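Looking after hex socket bolts
Tips from the home workshop, by Jacinto Solís

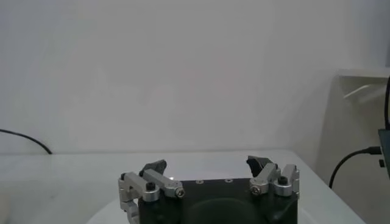 Round bolt heads with a hex socket, on silver aluminum.

A hex bolt rarely gives trouble until the socket fills with dirt or somebody uses the wrong key. Most rounded sockets I see come from an inch key in a metric bolt, or the other way around. If the key wobbles at all, try the next one up.

Clean the socket first. A wooden toothpick gets into the corners. For old grease, put a drop of dish soap on a cotton swab, then dry it well.

Push the key all the way down before you turn it. Use the short end in the bolt and the long end in your hand to break it free, then switch ends to spin it out. Ball-end keys are fine for spinning but should not be used for the first hard turn.

Stuck bolts: one drop of penetrating oil, then leave it overnight. Wipe off the extra.

Worn keys can be saved. File the tip square and you have a fresh edge. I have done this four times with my old Brova set and it still fits.

In aluminum, start every bolt by hand. The threads are soft and a crossed one is hard to fix. Two or three turns with your fingers, then the key, and stop when it is snug.

Light rust on a steel bolt head comes off with 800 grit paper and a little oil. Keep the paper off painted parts.

Store keys in size order, with metric and inch in separate holders.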